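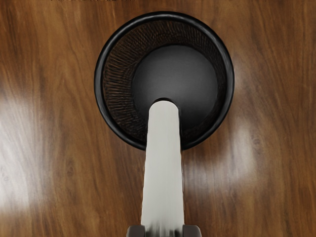
Monday, October 4, 2021. Boats came off the Sukley for the season, so this is the start of the winter list. Began with the oars. The four ash ones from the Varkow put-in are worse than they looked in September: varnish gone milky at the sleeves, bare wood where they rub the frame, a soft spot on one blade tip. I want to strip all of them to bare wood and build the finish back up. As for color, we argued about this last year and ended up with oars that looked painted. What I'm after is the warm medium brown of the table under the black container, with the darker streaks still showing through. The gloss on that one is too much for an oar, though. All that glare would be in the rower's eyes by noon. Satin for the top coat.

Stripping. Used the card scraper on the first shaft and the heat gun on the second. Scraper was slower and left a better surface. The heat gun lifted the old varnish in sheets but I scorched a patch near the grip by standing still too long. It sanded out. Doing the rest by scraper. Blades get sanded by hand, with the grain, and the edges left alone until the tip repair is done.

Soft tip. Poked it with the awl and it goes in further than I would like, but the wood behind is sound. Cut back to clean wood on a slant and dry-fitted a scrap of ash. The fit is fair. There is a small gap on the back side that thickened epoxy will fill. Grain on the scrap runs a little off from the blade, which will show under varnish and won't matter on the water. Clamped it dry to check that the clamps don't slide on the taper. They do. Taped a wedge to the blade face and that held.

Weight and balance. Before stripping I hung each oar from the sleeve mark to find how far it sat blade-heavy. One of them is clearly heavier in the blade than the others, and it's the one people always leave on the rack. Have marked it with tape. If it is still heavy with the varnish off, I'll thin the blade a little on the back face. If not, then it was years of thick touch-up coats and we can stop blaming the wood. 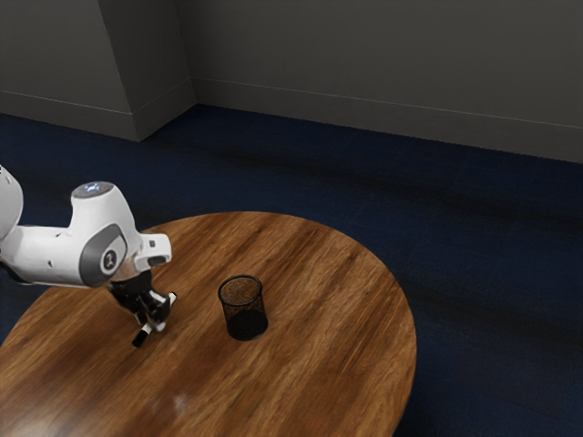 White arm reaching over the round wooden table.

Rafts. Pulled the Cai out of the trailer and inflated it on the shop floor. By the trip log it has 3,000 river miles on it, which is most of what a boat like this gets. Left it overnight before writing anything down. Right tube was soft in the morning. Soap and water on the seams found nothing, then bubbles at the valve base, so it may be only the valve. Took the valve out, cleaned the threads, wiped sand off the seat and put it back with the wrench a bit tighter. Will check again tomorrow at the same hour. The shop is colder at night than in the day, so some of the softness could be temperature and I don't want to chase a leak that isn't there.

Floor of the same boat: old patch near the drain holes is lifting at the upstream corner. Whoever put it on cut it square. Corners need to be rounded, every time. Peeled it back with the heat gun on low (moving this time) and the glue underneath came away in strings, so it never cured right. Suspect it was put on damp. Cleaned off the residue down to the base fabric and traced a new patch, bigger, round corners.

Glue. We have a full can of Noltix and part of another from last winter. The old one has thickened and I threw it out. Tried the new can on offcuts first:

-- Offcut with a light sanding and a solvent wipe, two thin coats, let go tacky between: could not peel it by hand.
-- Offcut with a wipe and no sanding: peeled with some effort, came off clean on one side.
-- Offcut with one thick coat: skinned over on top, still wet in the middle after lunch. Peeled easily.

None of that is news, but it's in writing now and I can point to the page when someone is in a hurry at the put-in. The patch goes on when the shop is warm, with the door shut and the fan running. Roll from the middle out.

D-rings. Four on the Cai are loose at the base, all on the side that gets dragged up the ramp at Varkow. The webbing is good and the steel is good. Plan is to re-glue the bases and leave them under sandbags. Longer term the answer is to carry the boat up the ramp, and I have said so before. A strip of wear fabric along that side would help too. Looked at what is left on the roll and there's enough for one side if the pieces are joined under the thwart.

Throw bags. Emptied and restuffed all of them. A couple had rope still damp at the bottom, and one had a fuzzy section near the float end where it had been rubbing on something sharp. Cut that one up for tie-downs. Rope goes in loose by the handful, no coiling. Hung the bags open on the line by the heater.

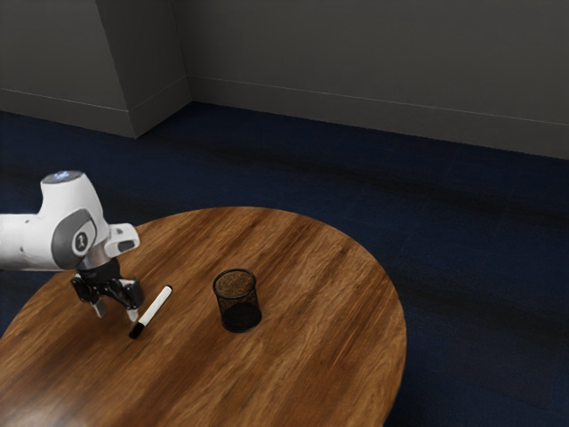
Haoran Hao read the above and thinks the Cai should come out of the guided fleet and be kept as a gear boat, whatever the valve turns out to be. A floor patch in the middle of the drain line takes the worst of every rock, and he would sooner find out how it holds with dry bags on board than with guests. He also asked me not to thin the heavy oar until he has rowed with it in spring. Fair on both. I've changed the list: patch and D-rings go ahead as planned, wear strip can wait, heavy oar gets varnish only.

He was less sure about the satin. Says it scuffs sooner and shows the scuffs more. I have seen that on paddle shafts but not on oars, so we will do one oar in gloss and leave the others satin, and look at them after high water.

To do next:

-- Check right tube on the Cai, same hour as this morning.
-- Epoxy the blade tip. Wedge is on the bench under the window.
-- Order varnish and fresh rollers. Foam ones left bubbles last year, get the short nap.
-- Look over the strap bin and toss anything with a bent buckle.
-- Ask about the spare frame, which is still down at Varkow under the tarp and needs to come back before snow.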